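新闻稿 | 家庭教育 | 儿童发展

积分打卡让孩子“更自律”？Dratisa评议认为现有数据撑不起这一说法

分享 3　收藏　打印本页

（Lamurport，8月31日，星期六）开学前后，各类儿童习惯养成应用的广告又密集起来，其中被引用最多的一句话是：“研究证实，坚持积分打卡的孩子更自律。”独立评议机构Dratisa今天公布了对这句话来源的评议意见。意见的核心很简短：所引研究的数据可以支持“用过应用的家庭里，家长觉得孩子早上出门快了一点”，支持不了“孩子更自律”，更支持不了“积分培养了自律”。

被评议的研究由儿童应用Stostitz的运营方Garrido出资，在Lamurport的几所小学招募家庭，今年3月以摘要形式公开，完整报告随后挂在产品网站的“科学依据”栏目下。Stostitz的用法许多家长并不陌生：孩子完成刷牙、整理书包、写作业一类的任务，家长点确认，屏幕上累积星星，攒够星星可以换家里约定好的奖励。Garrido在宣传材料里称，这套做法能“从根本上建立自我管理能力”。

Dratisa对“从根本上”这几个字没有什么好感。评议小组逐页读了报告和附录，也请Garrido提供了问卷原文。Garrido提供了问卷，没有提供原始数据，理由是涉及儿童隐私。隐私顾虑本身站得住，去除身份信息后的汇总表却同样没有给，评议只能以公开部分为准。

先说样本。报告首页写着“1745名儿童参与”，这个数字后来出现在几乎所有广告里。但它是报名人数。填完前后两次问卷、真正进入分析的是1160名。中途离开的家庭有三分之一左右，报告用半句话带过，说他们“因个人原因未完成”。哪些家庭离开了，是使用应用的多还是对照组的多，孩子原本就不好带的多还是好带的多，公开材料里都查不到。

这个缺口不小。任何用过打卡表的家长都能想象出离开的一种方式：孩子到第二周就不肯配合，每天晚上为了几颗星星吵架，家长索性把应用删了，问卷自然也懒得再填。如果离开的恰好多是这样的家庭，留下来的孩子看上去当然不错。评议小组不能断定情况就是如此，研究方也没有拿出能排除它的材料。

再说分组。所谓对照组，是报名时表示“暂时不想使用应用”的家庭。换句话说，用不用是家长自己选的。愿意下载应用、每晚坐下来逐条确认任务的家长，同不愿意的家长相比，可能作息更固定，可能下班更早，也可能只是对孩子的习惯更上心。两组孩子后来的差别，有多少来自星星，有多少来自这些本来就有的不同，这种设计回答不了。报告在统计部分控制了孩子的年龄和性别，没有控制家长的工作时间，也没有控制家里有几个大人轮流照看。

接下来是“自律”怎么量。读到这一页时，评议小组起初以为漏看了附录。全部结果来自一份家长问卷，题目包括“孩子能否在提醒后开始做事”“孩子早上出门前是否需要反复催促”等。没有老师的评价，没有对孩子本人的任何任务测试，也没有让不了解分组情况的人来打分。填问卷的人，正是过去几周每天给孩子点星星的人。花了力气的人倾向于认为力气没有白花，这是人之常情，做研究时理应防着它。

还有一处措辞值得拿出来讲。“在提醒后开始做事”，测到的更接近听话。一个孩子听到提醒就放下玩具去刷牙，对家长来说当然省心，可是自律通常指没有人提醒时自己也能安排。问卷里真正涉及“无人提醒”的题目只有一道，恰恰是这一道，两组没有明显差别。这个结果写在附录的表格注释里，正文没有提，宣传材料更没有提。

报告还单独分析了一个“坚持打卡组”，人数是457，广告里那张上扬的折线图画的就是他们。按报告的定义，每周多数日子都有打卡记录的孩子才算“坚持”。这等于先把做得好的孩子挑出来，再宣布他们做得好。能够连续多周按时完成任务的孩子，多半从一开始就比较容易完成任务。把这组人的结果说成应用的效果，就像只去问跑完全程的人觉得赛道难不难。

至于时间，两次问卷之间只隔了一个学期里的一段。停用之后会怎样，研究没有追踪。而家长最想知道的偏偏是这个：星星撤掉以后，孩子还刷不刷牙？关于外部奖励与内在兴趣的关系，研究者之间争论了很多年，有的结果显示奖励会削弱孩子原有的兴趣，有的显示影响很小，要看奖励怎么给、任务本身有没有趣味。评议小组不打算在这场争论里站队，只想指出，一份没有停用后数据的报告，没有资格替这场争论宣布结果。

Dratisa同样不认同另一种说法，即积分打卡“毁掉孩子的内驱力”。评议期间，小组也翻看了一些反对打卡的文章，其中有几篇转发量很高，语气十分笃定，证据却比Garrido的报告还薄，往往是一个亲戚家孩子的故事，加上一句不知出处的“心理学早就证明”。家长在两种广告之间来回受惊，一边怕不打卡孩子散漫，一边怕打了卡孩子功利。从现有材料看，这两种害怕都缺少根据。

那么报告里有没有靠得住的部分？有一点。使用应用的家庭中，家长报告的早晨催促次数下降，这一变化在几个年级都能看到，方向一致。即便打个折扣，把它理解成“有一张大家都看得见的任务表，早上的争执可能少一些”，也算说得过去。只是这个结论用不着订阅付费，一张贴在冰箱上的纸也许就能做到。研究没有设置“只用纸质清单”的一组，所以应用比纸强多少，甚至强不强，无从得知。评议小组认为，这是整个设计里最容易补上的一处，也最耐人寻味地没有补。

Garrido在收到评议草稿后书面回应，称研究“属于探索性质”，并表示后续版本会“考虑更严谨的方案”。Dratisa欢迎更严谨的方案。不过探索性质的研究通常不会印在购买按钮旁边，也不会配上“研究证实”四个字。截至本稿发布，Stostitz产品页上的这句话仍在，字号没有变小。

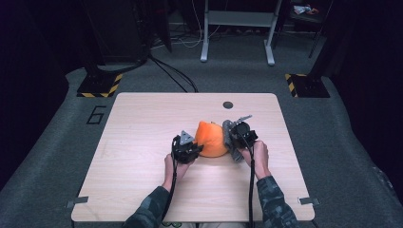

有位家长在意见征集页上留言说，道理都懂，可是孩子一年级，早上七点多的家里根本不讲统计，星星能换来十分钟安静她就愿意点，至于是不是“自律”，等孩子大了再说。她还问，评议机构挑了这么多毛病，能不能直接告诉大家该用还是不该用。

Dratisa的答复恐怕不能让这位家长满意。评议的对象是一句广告语和它背后的研究，评议小组没有做过自己的试验，也就给不出“该用”或“不该用”的判决。家里用着顺手，孩子不抗拒，继续用没有什么可指责的。用得全家疲惫，停下来也谈不上耽误了孩子，至少这份报告里找不到“耽误”的证据。如果有谁拿着报告说不打卡的孩子会落后，家长可以请对方翻到附录那张表。

也有留言为产品辩护，认为小公司愿意出钱做研究已经难得，不该苛求。这个看法评议小组讨论过，意见并不完全一致。有成员同意，肯公开报告比什么都不公开要好，至少外人可以挑错。另一些成员则认为，公开一份这样的报告，再把摘要里最响亮的一句剪下来做广告，对家长造成的误导可能比没有研究更大。最终写进意见的是：出资做研究值得肯定，对结果的使用方式不值得肯定。

评议意见向Garrido提出几项具体要求。产品页面应停用“研究证实”和“从根本上”的表述，在引用参与人数时写明进入分析的人数，并把“坚持打卡组”的折线图撤下，或者在图旁注明这组孩子是如何挑选的。如果公司确实打算做后续研究，Dratisa建议由抽签决定哪些家庭先用、哪些家庭晚用，加入纸质清单组，请不知道分组情况的老师参与评分，并在停用一段时间后再测一次。研究方案最好在招募之前公开，省得事后再争论哪个指标才是原本想看的。

对学校，意见也有一段话。评议小组了解到，有的班级把应用截图作为作业的一部分，要求家长每晚上传。这种做法把一个家庭自愿的选择变成了默认的义务，而支撑它的证据就是上面那些。家里没有条件每晚确认任务的孩子，第二天在班级排行上排在后面，排行反映的是家长下班的时间。Dratisa建议学校在有更好的证据之前，不以任何打卡应用的数据评价学生，也不在班级群内公布排名。

对转载此类消息的媒体和公众号，评议小组的请求比较朴素：写标题之前看一眼样本是怎么来的，结果是谁填的。这次的报告篇幅不长，附录也不难读，上述问题大多可以在一杯茶的时间里发现。评议小组查到的转载文章中，多数只用了报告摘要，有几篇连摘要也没有用，直接搬运了产品新闻稿，包括里面的一个错别字。

评议意见全文及问卷题目的逐条说明可向Dratisa索取，不收费用。Garrido的书面回应经对方同意，一并附在全文之后，未作删改。Dratisa未接受Garrido或任何同类产品经营者的资助，评议小组成员的利益声明列于全文末页。

如Garrido日后提供去标识的汇总数据，Dratisa将重新核对本次意见，有需要更正之处会以同样的篇幅更正。

关于Dratisa
Dratisa设于Lamurport，从事面向家庭的儿童产品宣传评议，检视广告所引研究是否足以支持广告所说的话。评议选题来自公众来信和自行监测。

媒体垂询请与Dratisa新闻联络处联系。转载本稿请保留完整段落，不要只摘取标题。

标签：积分奖励　习惯养成　儿童应用　研究评议　小学家长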